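# A Closer Grip at Warerside

The automation laboratory at Warerside has spent much of the winter on a question that rarely reaches the sales literature: how much force a two-fingered gripper should apply to something that bends. Its comparison of two jaw designs, begun in February, is now in its second stage.

Both designs come from outside suppliers. The Slanina jaws close quickly and hold firmly, and did well with bottles and boxed goods. The Pridivura jaws are slower, but their controller reports contact earlier and allows the operator to set a lower closing limit. Each pair completed 1,250 grasps in the first stage, on a list of 32 household articles.

Paper cups proved the most useful article on that list. A cup shows at once when the closing limit has been set too high, and the mark it leaves can be measured. "We replaced over 99 cups before we trusted the settings," said Janka Kadlec, who directs the trials. "The cost was small and the lesson was clear."

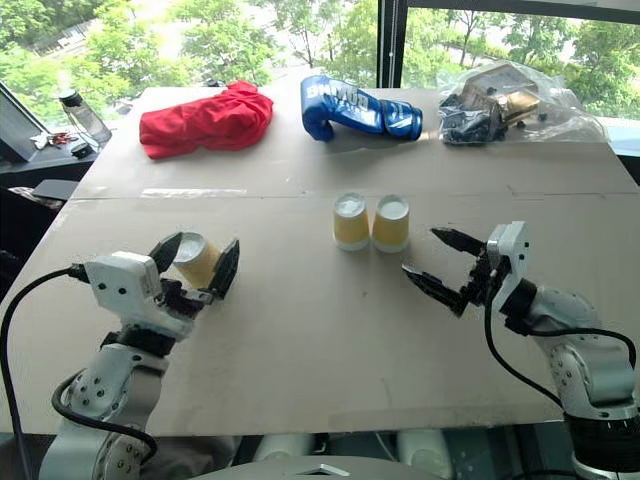
The second stage adds camera placement to the comparison. A view from the head of the robot covers both arms, although the fingers can hide the point of contact. The laboratory will therefore repeat 17 of the tasks with a small camera at each wrist. Results will be shared with the packing plant at Dratov, where a two-armed station is planned.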